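Ngozi Effiong Would Like You to Stop Buying Good Fabric First
2 Sep 2021

I have been trying to get Ngozi Effiong on the phone for most of the summer. She makes costumes for community theaters, three school districts and anybody in Fledport who asks nicely enough, and when she finally called me back she was eating lunch and driving nowhere, parked outside a fabric store with the windows down. "I've got till my sandwich runs out," she said. It was a long sandwich, because we talked for well over an hour.

If you saw the spring show at the Hulel, you saw her work. That was the one with the caterpillar that took up half the stage and had to bend around the piano. I asked how she got into this and she laughed at me.

"My cousin Chukwuemeka Uzor was directing a Christmas play at his church and he called me on a Tuesday-type night, you know, just a regular night, and said he had 13 sheep and no sheep costumes. I was doing billing for a dentist! I owned one pair of scissors. I made those sheep out of bath mats."

Were they good sheep?

"They were heavy sheep. One little boy lay down in the middle of the second song and would not get up. But from the back row they looked great, and that's when I got the bug."

The dentist's office lasted two more years. After that she rented half of an old shoe repair place on the main street, and she's still in it. The other half belongs to Omolara Nwosu, who tunes and fixes accordions, so the two of them have worked out a system where Ngozi runs the sewing machine in the mornings and Omolara gets the afternoons for anything that needs a quiet room. "We've had two arguments in six years and both were over the thermostat," Ngozi told me.

I wanted to know what people get wrong when they make their own costumes, partly for selfish reasons (my daughter has announced she's going to be a lobster this fall). Ngozi had opinions.

"They go out and buy the good fabric first. They get excited, they spend $100 on velvet, and then they're scared to cut it. So they cut it too small, or they don't cut it at all and it ends up a cape. Everybody's a vampire in the end. Buy the ugly stuff. Buy an old bedsheet. Make the whole thing in bedsheet, put it on the kid, see where it pulls, and then you can go get your velvet."

She feels the same way about patterns. She'll use one for pants, and that's it. For anything with a shell or a fin or a big collar she starts with paper grocery bags and masking tape, right on the person, and draws the lines with a marker once the shape looks right. Then she cuts the thing off them and lays it flat. "I have snipped some hair," she admitted. "I'm not proud. I gave that one a discount."

We got onto money, which I hadn't planned on. She charges less than I would have guessed and she knows it. Her biggest job so far was a parade order, 156 matching vests, and she took it at a price she still gets mad about. "I figured the cloth and forgot the buttons. Do you know how many buttons that is? I sewed 641 and then I called my mother and cried, and then she came over and we did the rest."

These days she writes everything down before she quotes a price, thread included, and she makes people pay half up front. Even Chukwuemeka.

What about foam, I asked, thinking of those lobster claws.

"Oh, I love foam. Foam forgives you. You bend it, you pinch it, you see the shape right away, and if you hate it you let go and you've got a flat sheet again. Start with that for the claws. Cut two mittens, bigger than you think, and glue just the edges."
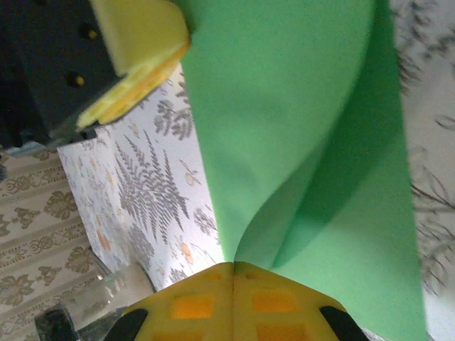 A sheet of green foam, pinched at one end and curling over on itself.

She does have limits. She won't make mascot heads anymore, because she can't stand thinking about how hot it gets in there. She won't do wings on anybody under five. And she won't take an order in December, when she closes the shop for the whole month, goes to her sister's and doesn't so much as hem a napkin.

By then the sandwich was gone and she'd started in on a bag of chips - I could hear it. I asked what she's working on next. A school wants an entire vegetable garden, she said, and they can't agree on whether a tomato counts. She's making the tomato anyway.

"Send me a picture of that lobster," she said, and went in to buy elastic.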